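4.2 What the jumpers told me

I came to Tuvcombe to study how families pass school clothes on, and I'll admit I expected it to be mostly about money. It wasn't, quite. Of the 200 households in my survey, plenty could have bought new and still waited for a cousin's hand-me-downs to turn up.

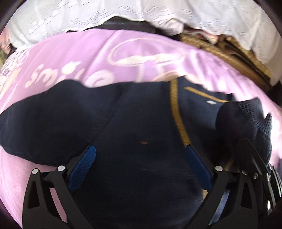
Figure 5. School knitwear at home, navy.

Wear was the thing parents wanted to talk about first, usually before I'd got my coat off. They'd go straight to elbows and cuffs (always the cuffs!) and tell me which child had done what. Dark knitwear like the navy in Figure 5 came up again and again, mostly as something that hides gravy well. Kalliopi Giannakopoulos, who shared the interviewing with me, started a separate notebook just for stains.

Badges were harder. A plain jumper can go to any child in any school, but a badged one has to stay put - and when Kashindye Primary changed its badge, five families I'd got to know were left with a drawer of knitwear they couldn't hand on locally.

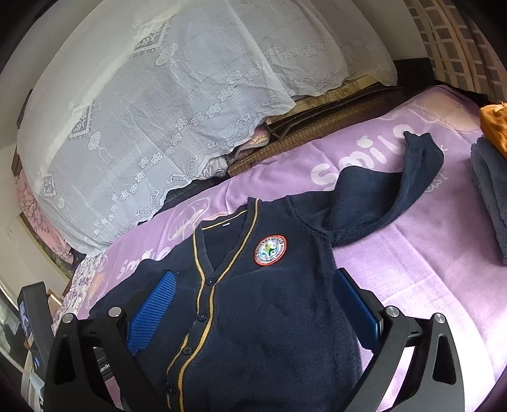

4.3 Swaps between streets

Most swapping happened within five doors of home, and hardly ever through the school itself.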